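I started having knee pain in June, on the stairs at work first and then pretty much everywhere. It was the left one. I am not a runner and I had not fallen on anything. I let it go for a couple of months, then made an appointment at the Bollier clinic.

The doctor bent the leg, pressed on both sides of the kneecap and had me squat. She said it looked like ordinary kneecap pain from weak hips and thighs, and that an X-ray would not tell us much at this point. I was sent to physical therapy at the Long building across the parking lot. My copay is $41 a visit. The first visit would have been $310 without insurance, so I can't complain too much.

The exercises are boring. I do side-lying leg raises, bridges, a wall sit and slow step-downs off the bottom stair. The therapist wanted them done four days a week. I kept skipping the step-downs, which hurt, and when I admitted it she switched me to a lower step. I used a thick phone book for a while and then bought a real platform.

She also told me to keep walking on flat ground and stop when the pain got past a four out of ten. I started with 400 steps after lunch, down the hall and back. By the end of the third week I was doing the loop around Gostovari Park, where there is one hill I still take sideways.

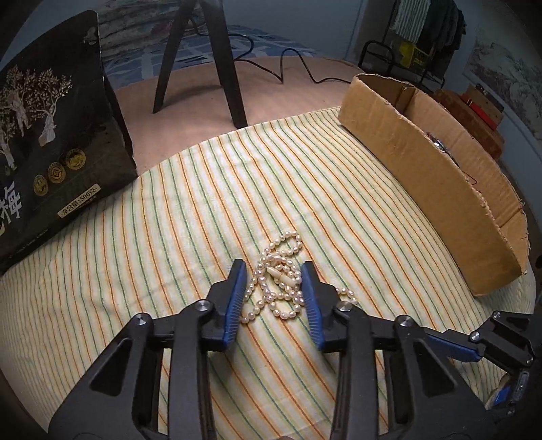 I did try a sleeve. The Utuvance one stayed up but left a red line behind my knee, so I only wear it for yard work now. I asked about glucosamine too and was told it was up to me. I finished the bottle and didn't notice any difference.

My log has 742 minutes of exercises in it so far. Stairs going up are fine. Going down is still sore in the morning, less so by noon. I have two visits left, and at the next one we are supposed to add a band to the leg raises.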